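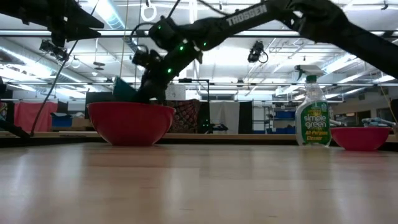 Attachment 1: the large red bowl with the teal cloth, smaller red bowl farther back on the right

Ticket subject: White film on dishes after every cycle
Product: Cuvis 300 built-in dishwasher
Location: Revdale
Opened by: Zixuan Hao
Status: Resolved
Category: Wash results / water hardness

Original report

The dishwasher leaves a white film on everything. It is worst on drinking glasses and on plastic mixing bowls. It started in September, a while after we moved into this house. The machine came with the house and I have the paper manual but no service history.

The film does not rinse off under the tap. It comes off if I wipe it with vinegar, and it is back after the next wash. The plates feel a little rough. Silverware has spots but no film.

I use Zhong powder, one level scoop, in the main compartment. The rinse aid light is off. The salt light is also off. I run the Normal cycle most evenings and the Heavy cycle when there are pots. No error codes.

Please tell me whether this is a part that needs replacing or something I can fix.

Reply from support

Thank you for the report. Film that comes off with vinegar is nearly always mineral scale. Film that vinegar does not touch is usually etching, and that is permanent, so yours is the better of the two.

Before we look at parts, please do the following and post the results here.

1. Test the hardness of your tap water with a strip. Use cold water from the kitchen tap.
2. Check the softener setting on the machine. With the power on and the door open, hold the Start button until the display blinks. The number shown is the setting.
3. Open the salt reservoir in the floor of the tub and see if there is salt in it.
4. Take out the filter and rinse it.
5. Tell us whether the house has its own water softener.

Do not change the softener setting yet.

Update from Zixuan Hao

Results:

1. Hardness is 13 grains per gallon by the strip. I did a second strip to be sure and got 13 again.
2. The softener setting is 4.
3. The reservoir was full of water. I could not see any salt. I felt with a spoon handle and there was a hard lump at the bottom.
4. The filter had a piece of label and some rice in it. It is clean now.
5. There is no house softener. There are two capped pipes in the garage where one may have been.

The salt light has never come on since we moved in. I assumed that meant there was enough salt.

Reply from support

This explains most of it. A setting of 4 is meant for water a good deal softer than yours. If the previous owners had a house softener, they would have had no reason to set it higher, and they may not have been adding salt at all.

The salt light works from a float in the cap. A lump of old salt can hold the float up, and then the light stays off even when the reservoir has nothing usable in it.

Please do this in order:

1. Scoop as much water as you can out of the reservoir with a cup.
2. Pour in warm water from a kettle that has cooled. Do not use boiling water. Leave it and then stir with a plastic spoon handle. Repeat until the lump is gone.
3. Rinse the cap under the tap and turn it over a few times. You should hear the float move.
4. Fill with coarse dishwasher salt. Table salt has additives that can block the unit. Water will overflow into the tub, and this is normal.
5. Close the cap firmly, wipe up loose salt, and run the Rinse cycle empty right away. Salt water left standing on the steel can mark it.
6. Raise the softener setting to match the hardness table in the manual.

After that, run one Heavy cycle with a descaling product and no dishes.

Update from Zixuan Hao

The lump took most of a morning. The float was stuck and now it moves. The salt light came on before I filled the reservoir and went off after the Rinse cycle.

The setting is changed. I used the table on the inside back cover of the manual. The descaling cycle finished with no codes.

First regular load: glasses are much better. The plastic bowls still have some film on the inside. Should I use more powder?

Reply from support

No, keep the powder where it is. The softener has to regenerate before it works at full capacity, and that can take several cycles. Old scale on plastic also tends to stay put until you remove it by hand.

Wipe the bowls with white vinegar, rinse them, and wash them as usual. Load them on the top rack at a slant so they drain. If they come out clean for a week of normal use, the machine is doing its job.

Please also check the rinse aid dial. On hard water we suggest one step above the middle.

Update from Zixuan Hao

Bowls and glasses have been clean all week. I moved the rinse aid dial up one step. There were a few streaks on one glass pitcher and none on the load after that.

You can close this. I wrote the hardness number on the inside cover of the manual for whoever has the house next.

Closing note from support

Cause: softener setting too low for local water, reservoir out of usable salt, float stuck in cap.
Fix: reservoir cleared and refilled, setting raised, tub descaled.
Parts used: none.
Ticket closed by Nisovholm support desk. Reply to this ticket to reopen it.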